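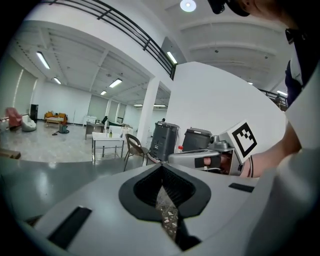 Who we are
Flarnevska is a small software company. We write the programs that turn hand movements into robot movements. We do not build arms or motors - our customers already have them, and we make them useful.

What we make
Our main product is called Dullix. It takes recordings from hand-held grippers, finds the position of each gripper from its printed marker, and gives back clean paths that a robot controller can follow. Clear plastic is still the most difficult material for our perception code, so we spend much time with it.

Surkell is our planning tool. It checks if two arms can do a task together without touching each other, and it shows the step where the plan fails. A normal check takes almost 30 seconds on an office computer.

How we work
We started with 3 people and one desk. Today we are a team of 46, and we speak 4 languages at lunch. Every programmer here also does recordings by hand, at least one morning a week. It is slow work, but the mistakes in the code are then easy to feel.

Visit us
Our office is in Prins, on the ground floor. Next open day: Sun 24 April. Please write to us before you come.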